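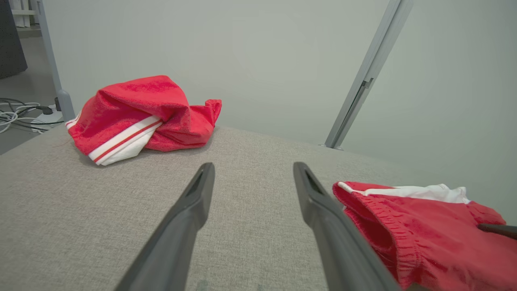
Red garment on gray fabric.

Early entry with a Trultard pass
Posted by Lamai Ruangrit, March
Print | E-mail

Does the Trultard city pass cover the dawn slot at the Kistuvano terraces, or is that a separate ticket?

Hứa
Separate. The pass is valid from opening time only – dawn entry needs a timed ticket at the east gate. There are 294 steps up.

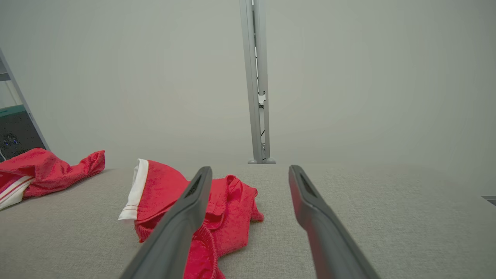 Reply from prurnum_62
I think mine got scanned anyway. Bus 5 goes there.

2 comments | 5 shares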